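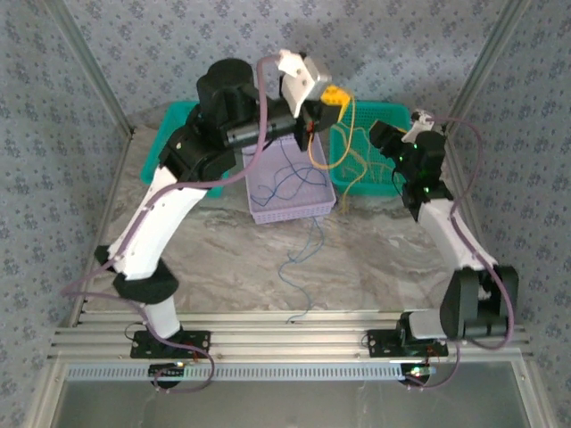 A yellow brick over the baskets, marble-pattern floor underneath.

# Buko: a small guide to sorting a junk drawer into baskets

January, by Hernán Villanueva

Buko is the sorting scheme and item list we keep for household odds and ends. It began as one drawer at Zotham and has since grown to 70 items, a few of which have been identified.

## What's in it

- `items.csv`: name, color, size, and the basket it belongs in
- `rules.md`: the sorting rules, two pages, one of them about cords
- `disputes.md`: longer than the rules

## Sorting, briefly

1. Toy bricks go first. They are easy to grab and make everyone feel productive.
2. Thin wires get a basket to themselves. The yellow ones will hang over the front if you let them, and we have let them.
3. Anything unclaimed after 15 minutes is "misc." Misc is capped at 7 items. It currently holds more.

Mesh baskets let you see what you're avoiding. Solid ones don't, so pick according to temperament.

## Known issues

- "Yellow" covers both bricks and wires. Filter by type first.
- Item 15 is listed twice, with two different spellings of "adapter."
- The Lozano list uses another word for basket. A merge is planned.

Corrections are welcome as pull requests.

Related
- Gikbridge shelf labels
- Lozano pantry list
- Zotham drawer inventory (archived)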